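Laundry & Closets > Folding and Storage
Thread: Sleeves first or hem first?

pinhook_dale
Posted Aug 26, 2021

I counted the shirts in our house because my wife said there were too many and I said there weren't. There are 129. That is T-shirts, long sleeves and work shirts, two adults and two teenagers. I lost that argument, but it got me looking at how we fold them.

I've always done sleeves first. Lay the shirt face down, bring both sleeves in to the middle of the back, fold the sides over, then bring the hem up to the collar. My wife brings the hem up first, then does the sides with the sleeves already inside. Hers come out squarer. Mine are faster. I timed a pile of 30 each way in June and mine was quicker by 4 minutes, but I had to redo a few.

The part I can't get right is the start. If the shirt isn't flat before the first fold, every fold after that carries the wrinkle along.

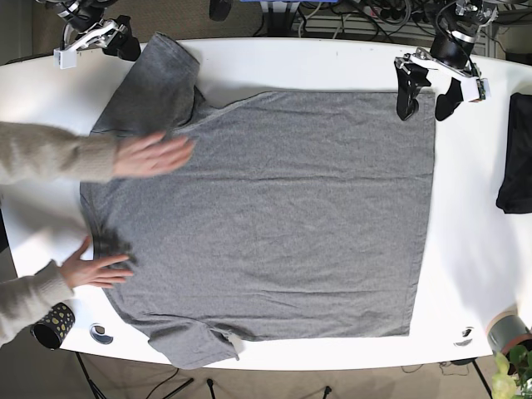 I work from the collar end and push toward the hem with open hands, then pull the side seams straight. On heather knits it takes two or three passes. The sleeves are what bunch up, and if one is doubled over when I start it leaves a thick spot in the stack.

So which do you do first, and does it matter what the shirt is made of?

marrowbone
Hem first. I worked retail for five years and I still think sleeves first is how you end up with a lump at the shoulder. The lump doesn't show until you stack ten of them and the pile leans.

Elie Azar
Sleeves first for me, but I fold each sleeve back on itself so it lies along the side instead of crossing the back. No lump. Marrowbone is right about the lean if you let them overlap in the middle.

pinhook_dale
Elie, do you mean the sleeve points down toward the hem when you're finished?

Elie Azar
Yes, on a long sleeve. On a short sleeve there isn't enough of it to matter. I just tuck it in and keep going.

kettle_row
Long sleeves are a different job and I wish people would say which one they mean. With a T-shirt you can do it in any order and it will be fine. With a long sleeve you have a cuff on the end, and if the cuff lands on the fold line you get a bump that never presses out.

What I do is spread the whole thing out and set the sleeves before I touch the body. I use the big table because a dresser top is too small. You want room for both arms.

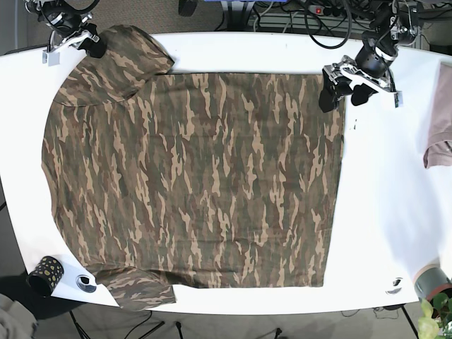 Camo long sleeve laid out, one sleeve up and one down.

After that I bring each cuff back onto the body so it stops short of the hem. Then sides in, then in thirds from the bottom. My husband's hunting shirts all go in one drawer that way.

marrowbone
Thirds is too many folds for a heavy shirt. You get a brick. I'd go in half and put it on a shelf.

kettle_row
I don't have a shelf. I have a drawer.

quillback
Has anyone used one of those plastic folding boards? I have the Bistton one. It makes every shirt the same width, and that was all I wanted from it. The hinge on mine is getting stiff.

marrowbone
I had a Nakberg board and gave it away. It was sized for adult mediums. My shirts stuck out the sides and the kids' shirts slid around on it.

pinhook_dale
I'd like to do without a board. I don't want one more thing to put away.

Aishwarya Chettiar
You can get the same width with a piece of cardboard. Cut it to fit your drawer, lay it at the collar, fold around it, slide it out. I cut mine from the box our Jadereo shelves came in.

On the fabric question: yes, it matters. Cotton stays where you put it. Poly blends spring back, and you have to hold the fold for a second before you let go. Black cotton is the easiest to fold and the worst to look at, as it shows every bit of lint and you can't see the seams under a weak bulb.
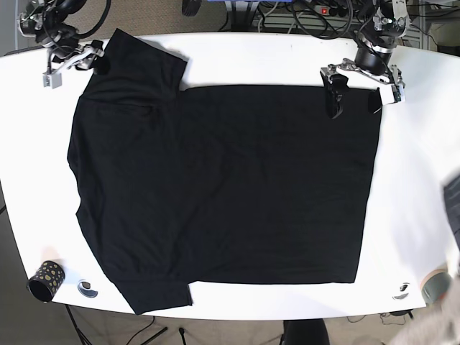
I find the seams by feel on the dark ones. Run a thumb from the armpit to the hem and you know where the edge is. For those I start at the hem end and get that half squared up before I deal with the sleeves at all. So I suppose I'm on the hem side for dark shirts and the sleeve side for everything else.

Elie Azar
That's more trouble than I would go to. Same fold for all of them, dark or light. If you switch methods the stack comes out uneven.

Aishwarya Chettiar
Mine are stacked by color, so each stack is even.

pinhook_dale
I tried the cardboard tonight on a dozen. It works. It's slower than what I was doing, but I didn't redo any. The dark ones still give me trouble — I end up with one corner sticking out past the rest and don't notice until it's in the drawer.

I'm going to try Aishwarya's way on those, hem end first, and keep doing sleeves first on the gray ones.
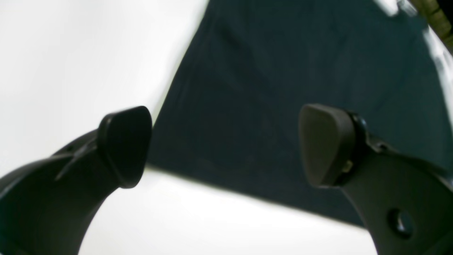

Châu
Fold the dark ones on something white and the corner problem goes away. I put a pillowcase down on the bed and fold on top of that. You can see the whole outline. I'd still do the sleeves first, though, whatever the color.

marrowbone
Hem first.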